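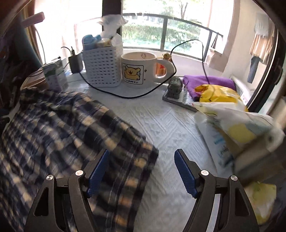
Ticket 444 – hand-held gripper, left finger lagging on close
Opened by: Araba Ansah
Status: open, waiting on parts
Date: 2022-10-12

Hi Flurina, me again, same gripper I moaned to you about before. When I squeeze the trigger the right finger comes in nicely and the left one dawdles, then catches up with a little snap at the end. On boxes and tubs I'd never have noticed, but on clothes it's a pain (the late finger shoves the cloth along before the other one has hold of it).

What I've done so far:

Wiped both blue pads with a damp cloth and let them dry. They were fluffy with lint, so good to have done, but no change to the lag.

Worked the fingers by hand with the trigger let go. Right side swings freely. Left side has a stiff spot near the wide-open end, and I can feel it more than see it.

Backed off the outer left pivot screw a quarter turn. Much better! Then it came loose again after over 50 closes and the finger started wobbling, so I nipped it back up and we're where we started. I haven't put any threadlock on it, I wanted to ask you first which one Hubmann use.

Swapped the left and right pads over in case one was sitting proud. Lag stayed on the left, so I'm happy it isn't the pads.

Then I went back to shirts, taking hold of the near edge and closing as slowly as I could.

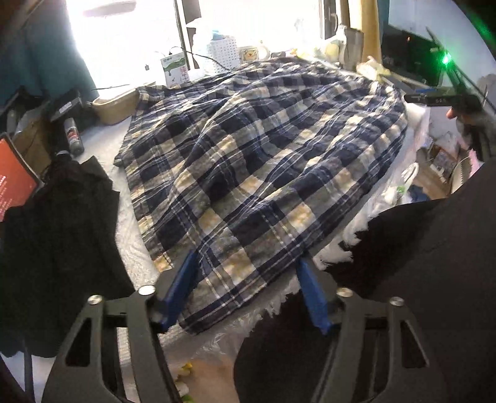
Slow close on the near edge of the plaid shirt, with the blue pads.

Closing slowly does hide most of it, so I can carry on with that for now, but it makes every grab take ages and my thumb is complaining.

My guess is the washer under that outer left screw. Lorenz thinks it's the link itself, very slightly bent, and he may well be right – this is the one that got dropped down the stairs at Holbridge. Could you send me 2 washers and a spare left link, and the torque for the pivots? The sheet I've got is for the older Skallidix fingers and the numbers don't look right to me.

I'm in until 4, ring if that's easier than typing.

Araba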